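KUDGATE STUDENT ROBOTICS CLUB
Minutes of the Regular Meeting
2025-09-19, Room 3

The meeting was called to order by the club president at the close of the school day. A quorum was present. The minutes of the August meeting were approved with one correction: the entry fee for the Privel Household Handling Challenge is due with the team roster and may not be paid separately.

1. Budget

The balance carried forward from the summer is $4000. The only charge against it so far is $470 for replacement servos and a spare cable set, ordered from Nassar. The faculty advisor reminded members that receipts must be turned in before any repayment can be made. A request to buy a second laptop was held over until the entry fee has cleared.

2. Handling project: soft goods

The soft goods team reported on its work toward the first round of the Challenge. The rules call for folded cloth items to be picked up and placed in a marked area. The team has been practicing approaches with the fingers low and the cloth between them. Members discussed whether the fingers should close on the folded edge or on the body of the bundle. The team prefers the body. The programming lead asked that both be tried and the results entered in the shared log — with the finger opening written down each time, as several entries from August do not have it.

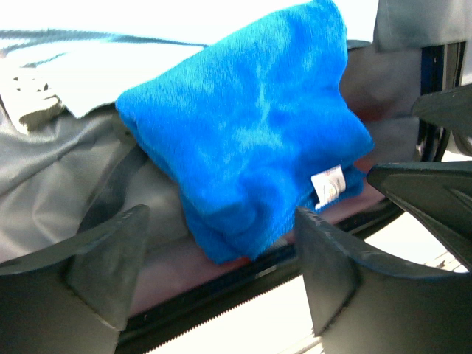 A member asked: How many attempts does each team get at an item in the first round?

The faculty advisor answered: Each team gets three attempts per item, and the best one is scored. A dropped item counts as an attempt.

The team was asked to bring a written grip plan to the next meeting. It was also agreed that sewn-in tags will be left on all practice cloths, as the rules do not allow items to be altered.

3. Software

The programming lead reported that the Tolonov control package has been updated on the club computer. Old motion files will still run but must be saved again in the new format. Members who keep files on personal drives are to convert them on their own time. A motion to require a second member to review any change to the speed limits was made, seconded and passed without objection.

4. Handling project: packaged goods

The packaged goods team requested more practice time. Its current routine closes the fingers at one fixed force, and the team wishes to set the force separately for each type of package. 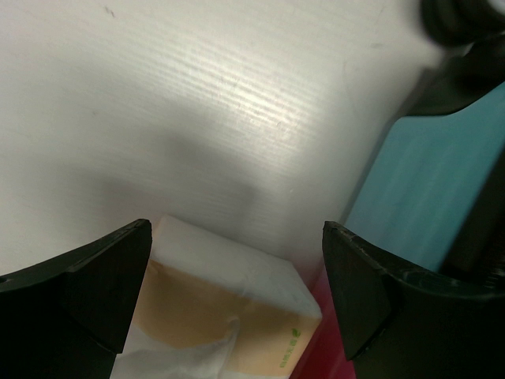

The Challenge rules deduct points for crushed or torn packaging, and the team considers this the harder of its two tasks. The advisor suggested starting at the lowest force setting and moving up in small steps. Discussion then turned to soft packs of the tissue type, where the plastic wrapping is crinkled at one end and the fingers may catch on it. The team will write a separate approach for packs of this kind, lining up on the flatter part of the package. It was further moved that the finger tips be checked for chips and wear before each session, and that the check be initialed in the log. The motion passed.

5. Schedule

Each team will have the robot for 20 minutes per session, with the order switched every week. Time not used by one team goes to the other. Setup and cleanup are not counted.

6. Other business

Members were reminded that permission forms for the Challenge trip must be signed by a parent or guardian. Food and drinks remain off the work tables. The question of club shirts was raised and tabled.

Action items
Soft goods team: written grip plan, next meeting.
Packaged goods team: list of force settings by package type.
Programming lead: post instructions for converting motion files.
Advisor: confirm the deadline for the team roster.

There being no further business, the meeting was adjourned.

Respectfully submitted,
Club Secretary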